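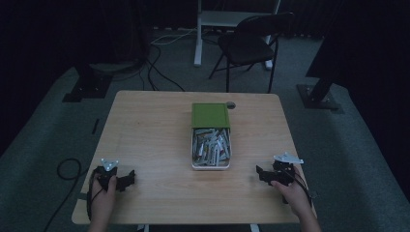
Skarimell

Grain-free kibble is dry pet food, sold mainly for dogs, in which wheat, corn, rice and other cereals are replaced by peas, lentils, potatoes or tapioca. The name describes what is missing from the bag and leaves the buyer to find out what went in.

Contents and labeling

Dry food needs starch to hold its shape. Take away the corn and something else must do the gluing, so a grain-free kibble can carry as much carbohydrate as the kind it replaced, and sometimes more. Shoppers who assume the gap was filled with steak are not corrected by the artwork, on which a wolf is usually looking at a mountain.

Ingredients are listed by weight before cooking. Fresh chicken, being mostly water, climbs to the top of the list this way, while peas may be entered separately as peas, pea starch and pea protein, each modest enough to sit lower down. Added together they can outrank the chicken.

History

Early grain-free foods were sold in small amounts to owners of dogs with suspected allergies. The Fanalwood mill, a regional producer, began with a single potato and duck recipe that it made on Wednesday afternoons, when the line was free. Within six years it was selling 39 varieties, three of which differed only in the color of the bag. Its rival Skisitz held out for grain for two seasons, then brought out a line called Ancestral Meadow – a meadow being, on most definitions, a place full of grasses.

Independent pet stores took up the category early, partly because supermarkets had not. The shop at Sauerland gave it a whole aisle and kept the older foods by the door to the stockroom, where their buyers went on finding them.

Use

True grain allergy in dogs is uncommon. Reactions to beef, dairy and chicken are reported more often, and the usual way to find the culprit is an elimination diet run with a veterinarian. This takes weeks and allows no treats, a rule broken in most households by the second evening.

A change of food is normally spread over a week or so, with the new kibble mixed into the old in growing amounts. A medium-sized dog may eat some 300 grams a day, depending on the recipe, its age and how much it gets from under the high chair.

See also: Raw feeding; Elimination diet; Pet food labeling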